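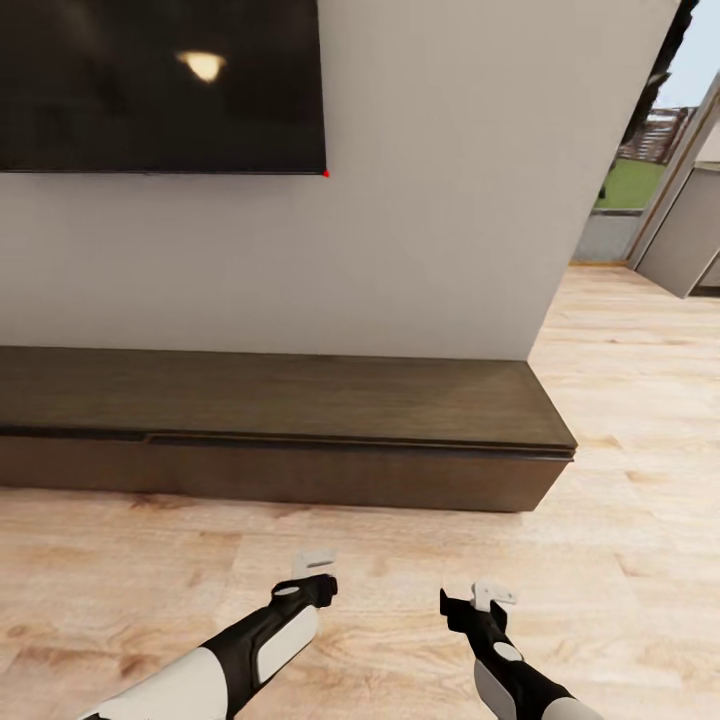 Grelell Help Centre | Messaging Apps Team

Section 11: Turning on expiring messages and linked devices

Expiring messages are off when you install Grelell on a phone or tablet. Leave them off until you've read this section. The feature deletes your copy and asks the other person's device to delete theirs, and asking is as far as it goes.

Before you start

Update the app on every device you use. Older versions ignore the timer and keep the message, whatever the little clock icon says.

Set a timer for one chat

1. Open the chat and tap the contact's name.
2. Tap Privacy, then Message timer.
3. Choose a time. The shortest is 11 seconds and the longest is 50 days.
4. Tap Apply. A grey line appears in the chat for both people.
5. Send a short test message and check that the clock icon shows beside it.

Note: The timer starts when the message is opened. A message sent to a phone sitting in a drawer until November will still be there in November.

Caution: Screenshot alerts work on phones only. The desktop app doesn't send them, and no version can detect someone pointing a second phone at the screen. The store listing calls these messages "gone for good". We wouldn't rely on that for anything you'd hate to see forwarded.

Link a second device

1. On your phone, go to Settings, then Linked devices.
2. Tap Add and scan the code shown on the new device.
3. Name the device something you'll recognise later.
4. Wait for history to copy across. Only the last 200 messages in each chat are moved - the progress bar may reach the end well before they turn up.

If linking stops with error 794, close the app on both devices and go back to step 1. The error text suggests checking your connection. In our tests with Kwaku Ofori's group at Cluserton the connection was fine every time, and restarting fixed it more often than not.

Caution: Unlinking a device signs it out but doesn't wipe saved photos or videos. Delete those by hand before you sell the device or give it away.

Groups

Only an organiser can set the timer in a group. Anyone who joins later sees new messages only, but people who leave keep what they've already saved.

Section checked by Efua Mahama, 25th July. Corrections to Yayra Akpalu, Messaging Apps Team.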